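Student Robotics Project, Fall Progress Report
Submitted to the Rultura Education Fund, Sep 18, 2024
Prepared by Ayana Mekonnen, project lead, Prusatgate Technical High School

Work since the last report

The club is back in session and the simulation track is running again. Students lost the first meeting to software updates on the lab computers, and two machines still need more memory before they can load the full kitchen. Until then, those students are sharing workstations.

The kitchen task is the main piece of work this semester. Teams control a simulated arm and have to bring it to a bowl on the counter without hitting the shelf or the soap dispenser. Minttu Rantala is in charge of the arm control code. Saturnino Lozano built the scoring script, which logs each run and marks any contact with the furniture. Every team gets 50 attempts per layout, and the log files go into a shared folder that Colton Bélanger checks on Fridays.

Arm and bowl in the simulated kitchen, two views:

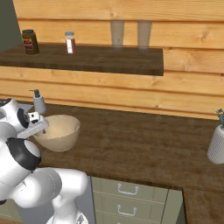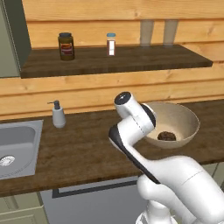 The approach code was rewritten over the summer. The old version drove the gripper straight at the target and often clipped the rim. In the new version the arm stops at a set point first, then moves in slowly. On the first layout, 60 percent of attempts now finish with no contact. We had written 100 percent into the original plan as a target for December. I would like to change that to a lower number – the second layout is harder than we expected, and I do not want students tuning their code to one easy case.

Grasping is behind schedule. The gripper closes on command, but the students have not settled on how to choose a grip point on a round rim. Hilkka Koskela from Suominen has offered to visit in October and work through this with them. Her travel is not charged to the grant.

Spending

The Coreck software licenses were renewed in August and the receipt is attached. Nothing has been spent from the competition travel line. We ask to move part of it to equipment so that we can buy the memory for the two slow computers. A quote is attached as well.

Attendance

Attendance has been steady. Several ninth graders joined with no programming background, and we paired them with returning students. They began with the camera settings and the layout files, and most can now edit a layout on their own. One pair is writing a short guide for next year's group.

Before the next report

– Finish contact testing on the second layout
– Choose a grip method and record test runs with it
– Confirm the date of the Suominen visit
– Register for the regional simulation event, if the fee stays the same

Please send a decision on the budget change to the school office, with a copy to me.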